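# 车间通讯:手编篮筐这条线,慢慢有了新同伴

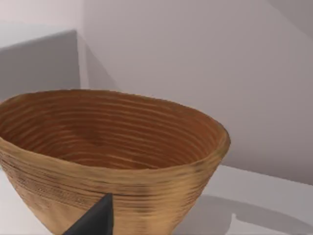

仿真画面:夹爪的一根手指与盘编篮筐

各位同事、各位老朋友,春天过得好吗?上一期说好要讲讲检验包装车间的自动化,结果春季订单一来,大家都忙得抬不起头,稿子也就拖到了现在。写这一篇的时候我先去车间坐了两个下午,喝了不少茶,也听了不少话,有高兴的,也有发愁的,我尽量都写进来,写得长了,请多包涵。

先说说来龙去脉,新来的同事可能不太清楚。我们这家厂是1992年开的,最早就是一间收编筐的仓库,乡里各家编好了送过来,我们检一检,刷一刷,贴上标,装箱发走。后来有了Skivia这个系列,就是大家最熟悉的那种一圈一圈盘起来的大口篮筐,订单才真正多起来。筐一直是手工编的,今后也还是手工编,这一点去年大会上讲过,今天再讲一遍,因为编织组的好几位大姐见了我还是要问。机器进的是后面几道:把筐从台面上拿起来,转到灯下看一圈,再放进箱子里。

为什么偏偏是这几道呢?在包装台站过的人心里都有数。单个筐不算重,可一天下来弯腰、转身、抬胳膊,到下午肩膀就硬了。去年包装组的病假,大半都和肩膀、腰有关系。招人也难,年轻人来试两天,说累倒还好,就是太单调,第三天就不见了。所以和Pukeck那边谈合作的时候,我们提的第一条要求就是先把“拿”和“放”接过去,“看”这件事还是由人来做。

说起来容易,真做起来可真是磨人。铁盒子、纸箱子,每一个都一样大,机器闭着眼睛也能拿。我们的筐呢,口是椭圆的,还不怎么规整,筐身往下收,外壁上一道一道都是棱,这一只硬些,那一只软些。夹得轻了会滑,夹得重了边沿就压出印子,客人一眼就看得出来。所以Pukeck的工程师先在电脑里练,把筐和台面都做成模型,让夹爪在里面一遍一遍地试,从哪边靠近,夹在什么位置,手指斜着进还是直着进。文章开头那张图就是电脑里的样子,筐放在白色台面上,深灰色的夹爪手指在前面。编织组的人看了先笑,说颜色倒挺像,就是少了一股草味儿。

笑归笑,她们提的意见可帮了大忙。有位老师傅看了一会儿屏幕,说你们不能老盯着最上面那一圈,那一圈是收口,最要面子,我们自己拿筐也从来不捏那里,都是托着肚子。工程师当场就记下来了,回去改了抓取的位置。还有一位说,筐转到灯下的时候别转得太匀,要在接头的地方停一停,毛病多半就藏在那儿。这些话以前没有写在任何一本操作规程里,都是手上的经验,师傅带徒弟,一边干活一边顺嘴讲的。这一回因为要教机器,反倒一条一条写了下来,攒了满满一本,新人培训也用上了。我个人觉得,单冲着这本册子,前面那些折腾就值了!

电脑里练得差不多,三月份就搬到了现场。台子装在包装区靠里的位置,大家给它起名叫Uno,因为是头一台嘛,叫着也顺口。头一个礼拜并不顺利,停机停得多,值班的同事一会儿过去按一下,一会儿又过去按一下,有人说,这哪里是它帮我们干活,明明是我们在伺候它。这话我原样带给了Pukeck,他们没有辩解,派人在现场陪了整整一个班次,把报警的规则改简单了,屏幕上的字也放大了。现在一个班下来,Uno能走完106只,试运行到上个月底累计653只。和熟手比还是慢,这个要老老实实告诉大家,不过它不喊肩膀疼,下午和上午一个样。

大家最关心的当然还是岗位。包装组现在有近20人,没有一个人因为Uno离开,厂里也把这句话写进了今年的用工安排,贴在食堂门口的公告栏里,欢迎去看。变化确实是有的:原先两个人搬、一个人看的台子,现在是一个人看,另外两位轮着去做修边和补色。修边要坐得住,手也要巧,有的人喜欢,说总算能坐下来干活了;也有人不习惯,说坐久了犯困,还是想回去站着。愿意回去的,组长都在调,老台子还留着好几张,不会一下子全换掉。

还有工资的事。有同事担心,计件的部分会不会因为机器拿走了一些活儿就变少。目前的办法是试运行期间按前半年的平均数保底,多出来的照算。以后长期怎么算还没有定,工资方案要等六月的职工会上一起讨论,有想法的请提前写在纸条上,放进车间门口的木箱里,写名字、不写名字都可以。我知道有些人不爱在会上开口,写纸条也是一样的,每一张都会念到。

有一件小事,我觉得也该记一笔。Mohammed仓那边的同事听说了Uno,问能不能给他们也装一台,专门码大箱。我们请他们先过来看看,结果看完之后,他们聊得最久的是我们新换的防疲劳脚垫,一口气问了厚薄、尺寸,还问在哪里买的。脚垫这就给他们订上了,机器的事还要再等等,先把我们这边的毛病理顺了再说。

接下来的安排也跟大家交个底。五月会试小号的筐,小筐口窄,夹爪要换一副薄一点的手指,估计又得磨合一阵子,停机多的那几天,请包装组的各位多担待。看护Uno的操作培训还有名额,不要求懂电脑,会用手机就行,培训时间算上班时间。编织组的也可以来报名,有几位大姐已经来问过了,问得比谁都细呢。

想来现场看的同事,午休以后到包装区找当班组长就行,进黄线之前请把长头发扎好,袖口也扣上。

编辑组
2018年4月21日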